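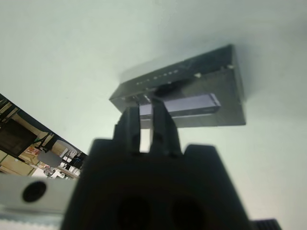 Jornex Press Office

FOR IMMEDIATE RELEASE

Jornex publishes version 2 of the Dolent Rules for benchtop gripper work

CHAMOUN -- Jornex today put out version 2 of the Dolent Rules, its open set of working rules for small robot arms used on tables and benches. Free to download. Free to copy, print, tape to a wall. The new version takes effect for all Jornex sites in October and replaces the first version in full.

The Dolent Rules cover one kind of job: a light arm with a two-finger gripper, picking up a small item and putting it in or taking it out of a tray, in a room where people also work. Not factory cells. Not mobile robots. Sites running larger machines should stay with whatever their safety assessor has already signed off on.

What's new in version 2

Finger checks. Fingertips now get looked at before every session, both sides, including the gap between them with the gripper fully closed. Version 1 said "regularly", and sites read that about as many ways as you'd expect. Worn tips get swapped in pairs, never one at a time.

Approach from clear space. The arm has to stop with its fingers open and empty, away from the tray, before going in for a pick. Short stop, but it has to be there. Operators asked for this one more than any other change.

Tray edges. Fingers must not use the rim of a tray as a guide or a stop. If the item sits too close to a wall to be gripped cleanly, a person moves it (arm paused first) or the pick is skipped and logged. Pushing an item up against the side to get hold of it is allowed only where the site has written it down as a planned move, with a force limit next to it.

Wrist cameras. The view from the wrist is good for seeing the fingers and poor for seeing who just walked in. So: a wrist camera doesn't count as watching the room. Someone has to have a direct line of sight to the arm and a stop button in reach. Remote supervision alone does not meet the rules, and we are going to be strict about it.

Furniture. Chairs count as part of the setup now. Seats stay outside the marked reach of the arm while it has power, and that includes chairs nobody is using at the moment. Shelving too, if the doors or contents can end up in the arm's path.
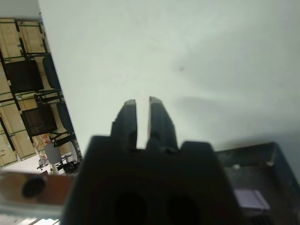

Logging is simpler than it was. One line per failed pick -- what the item was, where it was, what the arm did next. The old form had a full page for each and people stopped filling it in, which made the logs useless. Dropped items are logged even when nothing is damaged. Successful picks only need a total.

How it was tested

The draft was tried at the Flilomer training site over one season. 83 operators took part, most with no robotics background, and each worked from the printed rules with no extra coaching. Every operator ran 1000 picks under the draft, split over several sessions. Comments came back on paper, a lot of them, and the wording of the tray and furniture sections was rewritten twice becuase of them.

Some things got cut. A rule on glove color. A rule that all items be weighed before use, which took longer than the work itself. Also a section on two arms sharing one table -- not ready, and will be published seperately when it is.

Who has to follow it

Jornex sites, all of them, plus any contractor running an arm on Jornex premises. For everybody else the rules are voluntary. They do not replace local law, the arm maker's manual or a proper risk assessment, and following them is not a certification of any kind. Please don't print "Dolent approved" on anything. There is no such mark.

Sites already working to version 1 should go through the change list first, then the full text. Expect the biggest job to be floor marking. Existing logs can stay in the old format, new ones can't.

Getting the rules

The full text, the change list and a one-page wall sheet are up on the Jornex site now. 700 printed copies are also going out from the Chamoun office, first come first served, one per site please. Large-print copies on request.

A question session for site leads will be held at Flilomer on Sunday, starting at 10 a.m. Bring your own floor plan if you want the reach marking looked at. Corrections to the text can be sent in at any time and will be listed with the next update.

About Jornex

Jornex trains operators for benchtop robot work and writes the Dolent Rules. Offices in Chamoun, training site at Flilomer.

Press contact: Jornex Press Office, Chamoun. Weekday mornings are best.

ENDS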